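Gallery: the upstairs room at Camenzind

The upstairs room at Camenzind was a storeroom for years and is now used for evening classes and small meetings. This page covers the floor and the seating, which took up most of the work and most of the money. Nadja Pfister drew up the plan and Wiebke Kleinschmidt kept the notes that these captions are taken from.

The floor

The boards were under carpet until December. Once the carpet and its glue were off they were sanded twice, coarse and then fine, and given three coats of hard oil from Dandero. The colour is the natural one with no stain added. We looked at a grey tint on a sample board and decided against it, as it made the grain hard to see.

The whole floor job came to 2990, including hire of the sander and the skip. The oil needs a fresh coat every couple of years in the places that get most use, and the rest can be left longer.

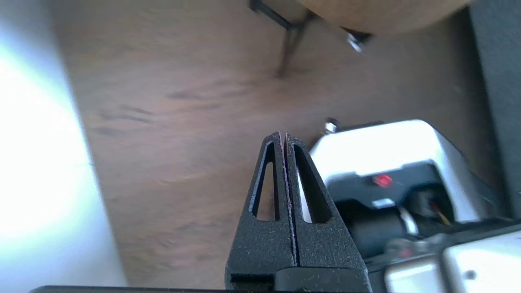

Brown wooden floor with the darker grain showing, and what looks like a tan seat on thin black metal legs.

The seating

We bought second-hand where we could. Most of the pieces came from Gistora, who clear offices and cafes and will deliver on a Saturday. The delivery charge was 30 for the lot, which had to come up the stairs by hand because the lift stops at the floor below.

Nadja wanted seats that were light enough for one person to move, as the room gets rearranged between classes. Heavy chairs were tried for a fortnight and went back. They were comfortable enough but they dragged, and there were two long scratches near the door before the oil had fully hardened. Those have since been rubbed down and oiled again - you can find them if you know where to look.

We put aside 225 for repairs and have spent 200 of it so far, mostly on re-covering and new screws. The remainder will go on felt pads, which wear through quickly and need checking every few months.

Looking after the room

Please lift the furniture when you move it. Sweep with the soft broom, which hangs behind the door, and wipe up spills straight away with a cloth that has been wrung out well. No steam mops, and no washing-up liquid on the boards.

The shelving is still to come. It has been ordered from Cludport in two parts and the first part should be up before the spring classes start. More pictures will be added to this page then.

Questions about booking the room go to Wiebke at the front desk, mornings only.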